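Flidham, 09/10/2022 - Communiqué de presse

Volley-ball en salle : le tournoi féminin de Liltstead adopte un nouveau format

Le club de Flidham annonce une modification du règlement sportif du tournoi féminin de Liltstead, dont la prochaine édition se jouera en mars. Le nombre d'équipes engagées est porté à 13, réparties en 3 poules géographiques : Flidham, Dredska et Sales. Les premières de chaque poule et la meilleure deuxième accèdent aux demi-finales.

Les rencontres de poule se disputent en deux sets gagnants. En cas d'égalité au classement, le quotient des points est appliqué avant la confrontation directe. Les demi-finales et la finale conservent le format en trois sets gagnants, avec une pause de 40 minutes entre deux matches consécutifs d'une même équipe.

La finale aura lieu dans la grande salle de Liltstead, dont la capacité homologuée est de 3691 places. La billetterie ouvrira après le tirage au sort - les clubs engagés bénéficieront d'un contingent réservé. 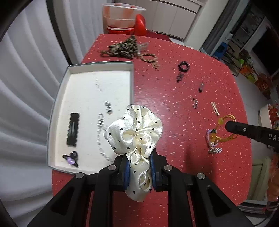

Le contrôle de l'équipement sera effectué par le deuxième arbitre avant l'échauffement au filet. Les bijoux, montres et barrettes rigides devront être retirés. Les attaches souples restent admises sans restriction de couleur ni de motif : un chouchou en satin crème à pois noirs, par exemple, est conforme. Les dossiers d'engagement sont à retirer auprès du secrétariat du club de Flidham.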